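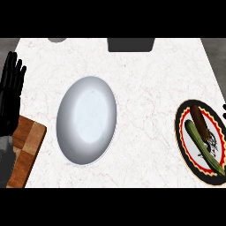

Fulvio Costa asked, in his note on our last update, whether first-time voters in Villa really open a mailed election guide or just drop it in the recycling. Fair question! It shaped a lot of what we did this spring, so I'll start there.

**Progress report, Gusidetti voter guide project, May 2025**

We tested two versions of the guide before the school board and county council primaries. The long one had a full page for each candidate. The short one had a single folded sheet with polling places, deadlines and one paragraph per race, and people liked it far more. We asked 79 residents to look at both, and the short sheet won by a wide margin, even among people who told us they read everything (several of them then admitted they'd skipped straight to the map).

So the short sheet went out, and the long version lives on the website for anyone who wants more.

**Candidate answers**

I'm really pleased with this part. We sent every campaign the same 10 questions in March, with the same word limit, and the replies were better than I dared hope. Only 2 campaigns declined, both in the council race, and we printed "did not respond" next to their names in the same size type as everything else. One of them has since asked to be in the fall guide -- very welcome news.

The question on bus service got the liveliest answers. The one on property tax appeals got the vaguest, and we'll reword it.

**Forums**

The Brilesport forum filled the room and ran long. Audience questions came in on cards, sorted by topic, which kept things moving and gave quieter people a chance. The Flelulent forum was smaller, and the sound was poor at the back. We'd like to hold the next one in the library there.

**Money**

Printing came in under budget thanks to the shorter sheet. Postage ran over, mostly on the second mailing after the county moved a polling place. We'd like your okay to shift the printing savings to cover it.

**Still open**

- Spanish proofreading for the fall guide. We have one reader and want another.
- Ballot measure summaries. The draft wording goes to both sides for comment, and it takes about two weeks to get everything back.
- The correction on the council page (wrong district for one candidate) is live online, and a printed notice goes in the next mailing.

Draft questions for the general election are attached -- please mark them up as much as you like.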